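Workshop > Robots & Automation > Kits and Subscriptions > Simulators

Is the Nollell two-arm simulator kit worth it without the hardware?

I've been going back and forth over the Nollell Desk Pack for the better part of a month, and I'd like to hear from somebody who has parted with money for it.

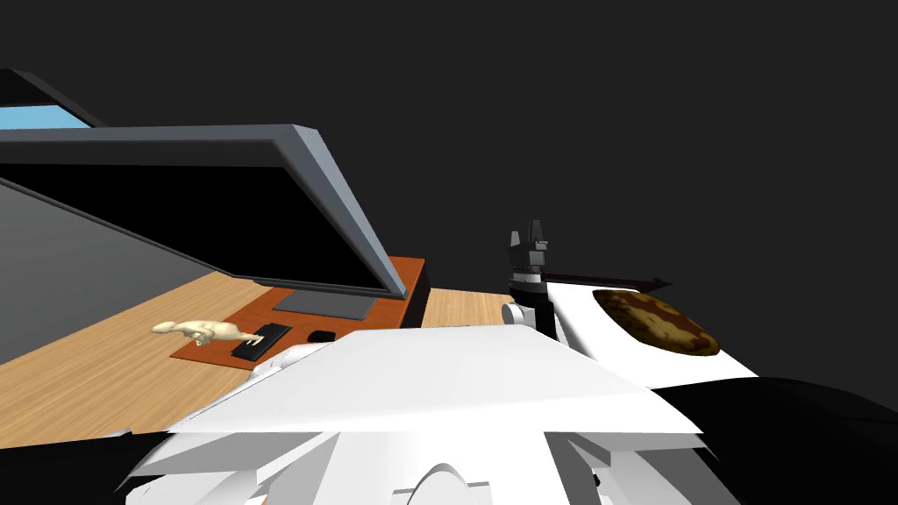 My situation is this. I teach an evening class in Werngate, mostly adults, mostly people who have soldered something once and want to do it again. We'd like to move on to two-armed robots, and the real thing from Nollell is 4,000 pounds before you've bought a table to bolt it to. The simulator licence is 100 pounds a year for a single seat, and it comes with the virtual robot, a set of furnished desks and a box of odds and ends to pick up. You drive the arms yourself, save the run, and then train something on your saved runs, or so the sales page says. The sales page also says "effortless", a word I have learned to read as "weekend".

What I want to know:

Does it run on an ordinary desktop, or will I need a graphics card that costs more than the robot?

Is the view from the robot's head any use for working by? In the trial I spent most of my time admiring my own white casing, with the desk somewhere off behind it.

Do objects behave? I had a chocolate chip cookie lying on the forearm and a thin brown stick out at the gripper, and I was supposed to be doing something sensible with the desk.

And is anything learned in there any good on a real arm later, if the class ever finds the money?

I'm not after a lecture on whether simulators are cheating. I've had that one, at length, in a car park.

Posted by solderandhope, 12 May 2021

tinbadger

I've had the Desk Pack since November and renewed it, so take that as a grudging yes.

Machine first. Mine is a middling desktop with a second-hand card and it copes, provided you turn shadows down and shut the browser. On a laptop with no proper graphics it will start, think about its life, and give you one picture every couple of seconds. You can't drive two arms like that. Use the trial on the exact computer the class will be using and you'll know within ten minutes.

The head view is the thing everyone complains about, and they're right to. It starts too low and too close. The monitor on the desk looms over you like a dentist and the robot's chest takes up the rest. Go into the scene settings, raise the head and tip it down until you can see the mouse mat or whatever you've got on the desk, and save that as your own starting pose. Do it before you record anything. If you change the view halfway through a batch, you have two small batches that don't get on with each other, and I speak as the owner of several.

There's a second camera you can put at the wrist. It's off when you install, for no reason I've been able to find in the manual. Turn it on. Picking up anything small from the head view alone is guesswork with a nice background.

Objects: mixed. Boxy things are fine. The keyboard stays where you put it. Round and flat things are the trouble, cookies very much included, and thin things are worse, because the fingers close on them and the physics has a little argument with itself. Two settings help. Bring the gripper force down from the default, which is set for crushing walnuts, and shorten the physics step. The second one costs you speed, so only do it for the fiddly tasks.

If something has ended up on the arm, don't try to shake it off. I have tried. Reset the scene and drop the run. It is tempting to keep a bad run when you've sat there for ages making it, but whatever you train on it will pick up your habits faithfully, and then you have a robot which flings biscuits.

On real arms: I borrowed one for a fortnight. Reaching and pointing carried across pretty well. Grasping needed doing again from scratch, more or less. I'd still say the hours in the simulator paid for themselves, mainly in things I didn't drop on my foot.

Beltdale_Ray

Wouldn't bother. Bought the Derese kit instead, one arm, real motors, you learn more from one stripped gear than from any amount of grey background. Also no subscription. The instructions are in the wrong order but they are all there.

Ask at your library, ours has one.

quietservo

Ray's advice is good if you want one arm. The question was two, and one Derese arm plus another Derese arm is two arms that have never been introduced. You would be writing all of the joining-up yourself.

A few points to add to tinbadger's, as I run the Desk Pack for a club.

Check the licence before you buy for a class. The 100 pound one is a single seat, and it means it — it locks to the machine, and moving it involves an email and a wait. There is a classroom licence that isn't on the price page. You have to write to them. Ours covers 10 machines and worked out a good deal cheaper per head, though the form asks for your "robotics strategy" and I had to make one up on the spot.

Look at disk space too. Each run saves every camera, whether you want it or not, and our shared folder is at 3,689 runs and has become the largest thing any of us owns. You can set it to save the joint positions only and draw the pictures again later. It's under Export, not under Recording, naturally.

For teaching, I'd ignore the tidy-the-desk task at first, however good it looks in the advert. It has too much going on for a beginner: peripherals to avoid, a small animal figurine to knock over, and a monitor to clout with your wrist. Start people on the bare table with one block. Let them get bored of it. They'll drive far better when you give them the full desk, and they'll have stopped holding the controllers like a steering wheel.

Last one, and it would have saved me an evening. The reset button puts the objects back but it does not put the arms back. If you reset with the gripper up in the air beside the desk, it stays up there, and your next run starts from an odd place. Home the arms first, then reset. There's a tick box to do both together, and it's in the version after the one they send you on the trial, so update before the class arrives.

solderandhope

Thanks, all. Raised the head, turned on the wrist camera, and the desk is now a place I could imagine working. I've written to them about the classroom licence and am composing a strategy.

Ray, our library has a laminator.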